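Status to Zastullow, gripper comparison, October 15, 2023

Behind on the write-up, data is fine. Short version: we're keeping the two-arm setup and want the Tullalero fingers on both sides. Numbers below.

- Bag task, both arms. One gripper down in the opening, the other holding the far end by the fabric. Berrada jaws slid on this nylon type stuff all through August, the new pads slide less. 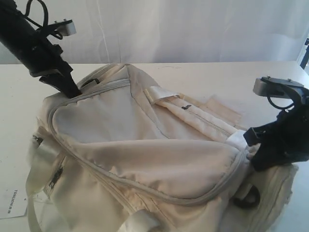
- Wrist cameras. 2284 clips logged so far. Good enough to see a pinch in soft cloth, cream shell between the fingers right by the lavender fabric. Exposure still drifts, Cedon controller drops the setting on restart. Fix is in testing, not realy done.

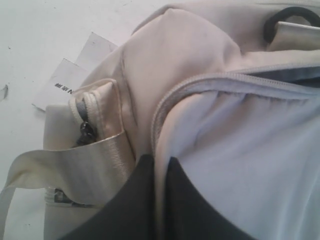
Berrada wrote back that the drift should go away with the next firmware, and asked us to hold the camera order until then. We'd rather not wait past 8 more sessions.

Small items next. Keys on split rings with bright plastic tags, next to the bag. Fingertips close together, right down at the pile. Worst object in the set for us, 16 failed grasps in the last batch, mostly tags twisting out sidways.

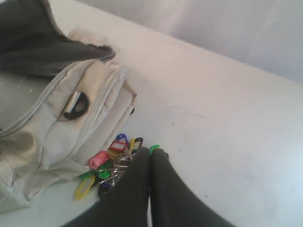
## Need from you

- OK to buy the second finger set
- Decision on Cedon, keep or swap
- Target stays at 1000 bag trials per gripper unless you say otherwise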